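October - lane + oncoming tracker, Muvstead approach clips

Big day for the Zavik stack! Efa got the new reflection mask merged before lunch and I've been replaying clips through it ever since. Short version: the lane fit has finally stopped grabbing the glare on the windshield. I had almost given up on that one.

Settings for the replay:

- segment length 200 frames, stride 3
- mask threshold left at Efa's default
- tracker config unchanged from the Vlachou runs
- `hood_crop` on (don't forget this, the polygon is per-vehicle)

Frame 972 is my favorite test case right now. There's a bright horizontal streak reflected over the road, and the old code read it as a stop line nearly every time. With the mask on, the left edge line comes out clean all the way up toward the minivan, and the two center dashes get joined into one boundary. Lovely to see.

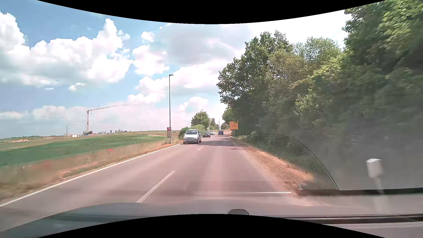
*Frame 972, raw, before undistortion. Silver minivan is the nearest oncoming track.*

Tracker is less happy. The minivan and the black car behind it hold their IDs, but the small white car swaps with the blue one on 12 of the replays. My guess is the association gate is too wide at that range - Viorica thinks it's the tree shadows pulling the box on the minivan and everything behind it suffering. Could be both. We'll try her shadow augmentation first, it's a quick job on Prundau.

Also worth a look: the orange roundabout sign at the end of the tree row. The classifier gets it as "warning, other", and the planner then doesn't slow for the junction until the map prior kicks in. If we could feed the diagram shape straight to the planner we'd get a much gentler speed profile. I'm really keen on this.

To do:

- [ ] narrow gate, rerun the same clips
- [ ] Viorica: shadow set
- [ ] ask Efa whether the mask can run before undistortion
- [ ] relabel roundabout signs, own class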